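Kidemau teleoperation project: where we are, April 2019

Hi Syafiqah,

You asked for something shorter and less formal than the last report, so I'm going to write this one more or less the way I'd tell it to you over the phone. The spreadsheet with the spending is attached separately and there's nothing dramatic in it.

The big news is that the laundry tasks are properly under way. We have 454 recorded demonstrations in the bank, all of them done by a person steering the arms from the operator station, and 300 of those have been watched back and labeled. The rest are waiting on me, mostly. I'd hoped to have the labeling caught up before I wrote to you, but the new clip tasks take so much longer to mark up than the folding ones did! With folding you can pretty much say where each fold starts and stops. With clips there's the reach, the squeeze, the wiggle, the second squeeze when the first one missed, and you have to decide whether a near miss is part of the good attempt or its own thing. Pattinasarany (who are doing the training runs for us, as you know) asked us to keep the misses in and tag them, so that's what we're doing.

Socks have been the surprise favorite. We started with towels because everyone starts with towels, and they went fine, but a sock on a clip hanger asks for so much more from both hands. The whole thing swings. You touch one clip and the next one moves, and the operator has to learn to wait it out before going in again. I did a batch myself to see what it was like and I was terrible at it for the first hour - I kept chasing the clip around.

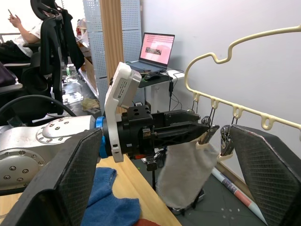 Sock task at the bench, gripper at the clipped edge of the sock.

The wrist views have been worth every penny of the extra mounting work. From the overhead camera you really can't tell if the tips are on the clip or on the fabric next to it, and our first set of sock recordings had only that view. We've redone most of them. I know that looks like waste in the numbers, and I suppose it is, but I'd rather tell you now than have you find it in the totals later.

On operators: we have 2 people fully trained on the remote setup and a third who's getting there. A new person needs nearly 39 practice runs before their recordings are steady enough to keep, which is more than I put in the proposal. The handheld teaching we tried last summer was quicker to pick up (you just grab the arm and move it) but the operator's own hands ended up in every picture, and it was hopeless for anything needing both arms at once. We've kept it for the simple drawer and lid tasks and moved everything with cloth over to remote control. I'm happy with that split and don't plan to revisit it.

Things that went wrong, in no special order. The left controller had a lag that came and went for a good two weeks, and Skundine ended up swapping the whole unit, no charge. We lost an afternoon of recordings to a full disk, which was my fault, and there's now a warning that goes off well before that can happen. And the finger pads wear faster than we thought when the work is all metal clips. I've ordered spares from Sundton out of the parts line, so it doesn't touch anything else.

Next up is unclipping, then sorting a small mixed pile by color, and after that I'd like to try the whole chain in one go: pick a sock, clip it, pick the next. The first trained model on the clipping task should come back from Pattinasarany in July. I'm not promising you anything about how good it'll be! They've warned me that first models on swinging things tend to be shaky, and they'd like more runs with darker socks and thinner ones before they train again.

Two things I need from you. Can we move the money left over in travel to operator hours? It would cover the extra practice time and a bit more labeling. And could you let me know if the Skundine people still want to come along on your visit, so I can book enough time at the station for everybody to have a turn at the controls?

Thanks as always, and call me if any of this needs untangling.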